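Spent part of the afternoon on the drawer where old cables go. Posting as I work through it, in case anyone else has one of these.

The earphones are the worst of it. Two pairs, both wired, both knotted. I still use them on the train to Velstead when my other ones run down.

What works for me: put the whole tangle down on a flat table and don't pick it up. Find one end. Work back from there and leave the big loops open. 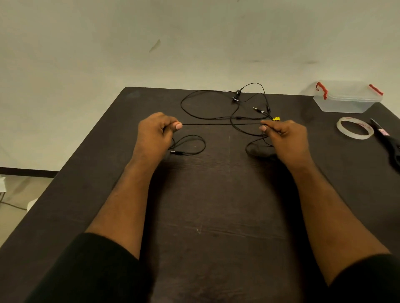
Brumard
repairs and secondhand audio, Hirkgate
January 5, 2022

Thin black cable on a dark table is hard to follow by eye. I go by feel - hold a short stretch tight between both hands, then move along to the next bit.

Don't yank. If a knot closes up, push slack into it from both sides and it usually opens.

For storage I wrap loosely in a figure eight and use a twist tie. Winding them around the phone is what killed my last pair, right at the plug.

Drawer total: 153 inches of speaker wire I forgot I had, one dead charger, and a Marchand adapter that fits nothing I own. The adapter is free to anyone who wants it. Replies are open until April.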